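Itier Folding Drying Rack, Wall Mounted

Item 300-14
In stock - ships from our Barbosa warehouse

The Itier is a wall-mounted drying rack for laundry rooms, bathrooms and covered porches. It pulls out when you have clothes to hang and pushes back flat when you don't. The arms are powder-coated steel and the rails are solid aluminum tube, so there is nothing on it to rust if the coating gets scratched at the ends.

Six rails give you enough room for one regular load of shirts and underwear, or two bath towels and a set of pillowcases. The rails sit far enough apart that air can move between heavier items. Jeans and sweatshirts dry faster if you hang them over two rails instead of one.

The rack is made for us by Bilov, who also make our ceiling airer and the Fullow over-door hooks. All three use the same end caps, and replacement caps are sold in bags of 14.

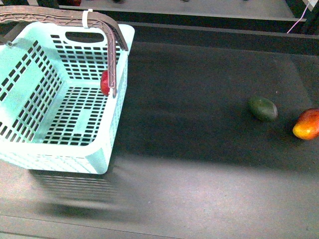
Most of the questions we get are about where to put it. Shoulder height works for most people. If you mount it over a washer or dryer, open the lid of a top loader all the way and measure from there. Leave at least 15 inches between the top of the rack and the ceiling so you can hang things on the back rail without scraping your knuckles. A spot near a window or a vent fan is best, but any wall that gets some air will do.

Mounting

The rack comes with four screws and four anchors for drywall. Screw into studs on at least one side if you can. For brick or tile you will need your own masonry anchors and the right bit. Hold the back plate level, mark the holes, drill, and fasten the plate before you hook the arms on. Two people make it easier, but one person can do it with a strip of painter's tape.

Do not mount the rack above a space heater or a gas dryer vent. Do not hang from it, and do not let children pull on the arms when it is open.

Care

Wipe the rails with a damp cloth. A little dish soap is fine. Avoid bleach and scouring pads, which dull the coating. If the arms start to squeak, put a drop of light machine oil on each pivot and open and close the rack a few times.

What's in the box

Back plate
Two folding arms
6 rails
Mounting screws and drywall anchors
Paper drilling template
Instruction sheet

Colors

White, gray and black. The black was added in December and uses the same coating as the other two. Rails are bare aluminum on all colors.

Customer comments

"Went up in an afternoon. The template was printed a little off from the holes on the plate, so check it first. Rack itself is solid and I use it every day." - Wagner Macedo

We have since corrected the template. If yours has a gray border, it is the old one - mark your holes from the plate and throw the paper away.

Returns

Unused racks can be returned in the original box. Once the plate has been mounted we can't take it back, but missing or damaged parts are replaced free. Send us the item number and the color, and say which part you need.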